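Support > Demo kits > Open day tickets

Mar 30, 2021, by Seija Keskinen

Okay, reopening this one myself! The Plavthorpe visitors get here at 4 and I want the croissant demo (tray to steel container, the Plolik routine) behaving by then. Complaint as logged: the gripper goes in crooked over the tray and squashes the pastry.

First I pulled up the wrist view with the fingers open on either side of a croissant. Lined up nicely, but look how bright the left of the tray gets.

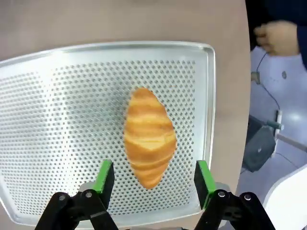 Wrist view over the tray, fingers open.

I turned exposure down a notch and left the grip force at 5, same as Kobe Van Hecke had it at the Grinwood visit. Then I reset the table to the layout on his sheet: lids on the left, steel containers in the middle, tray with two croissants on the right, both arms parked up high.

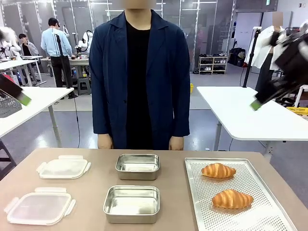 Step 2: placing

Next up was the container end, and I watched the green pad closely (that's where Raju reported the squashing). It's right down on the croissant, which is lying across the container, so I'd like the release height up a touch before we have guests leaning in.

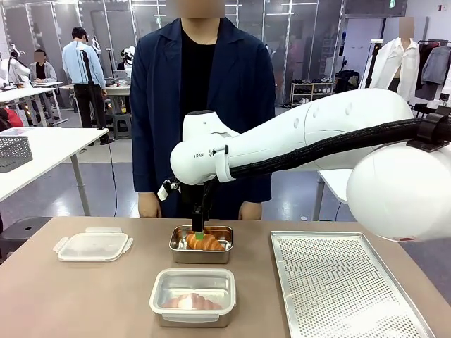 Step 3: still open

Kobe, can you send me your release height from Grinwood? Leaving the ticket open till I hear back.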